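4.3 Comparing grippers in the simulated cell

Use this section after the arm has been loaded on its base and the controller reports Ready. You will run the same task with each gripper and save the results side by side. The steps apply to the Salen parallel gripper and to the Mansour narrow-finger gripper.

1. Open the Taltholm workbench and choose Compare > New Session.

2. Under Scene, load the tabletop layout. Leave the object positions locked for the first run.

3. Select the overhead camera. Check that the arm base, the gripper and all the small objects are in view before you continue.

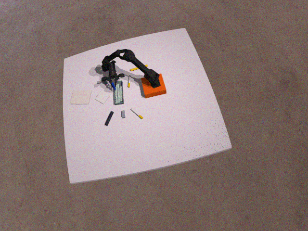

Figure 4-3. Overhead view with the gripper at the keyboard. Two screwdrivers lie on the table.

4. Choose a target object from the list. Start with one that has a simple shape. Thin, flat items are harder for both grippers and should be left for a later run.

5. Set the closing speed to 15 percent and the number of attempts to 5.

Note: The closing speed goes back to its default value when you change grippers. Enter it again each time.

6. Press Run. The arm returns to its start pose after each attempt, and the result is written to the session log.

7. Change the gripper under Tool > Replace, then repeat steps 5 and 6 with the same target.

Caution: Do not move the base between runs. If you do, the reach values no longer match and the session has to be started over.

4.4 Checking finger clearance

The overhead camera does not show height well. Switch to the low side camera to judge the space between the fingertips and the table.

1. Pause the run while the arm is above the objects.

2. Choose Camera > Side and lower the viewpoint until it is a little above the table surface.

3. Step the arm down in small moves. Stop when the clearance readout reaches 2 mm.

4. Save the pose. The workbench stores it separately for each gripper.
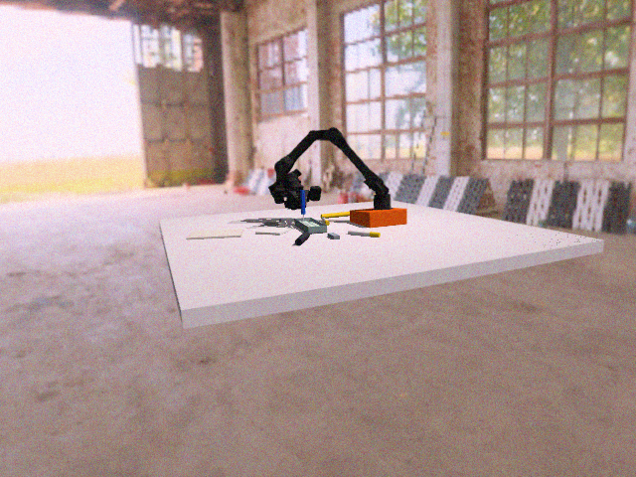

Zustier writes in the user comments for this section that the 2 mm setting was too tight for the Mansour fingers on flat objects, and that raising it stopped the contact warnings. The closing force had to go up to 62 percent of the limit before the grip held.

If you see contact warnings, raise the clearance first and run the comparison again. Change the closing force only if the warnings are gone and objects still slip. Record both values in the session notes, as the log does not keep the clearance setting.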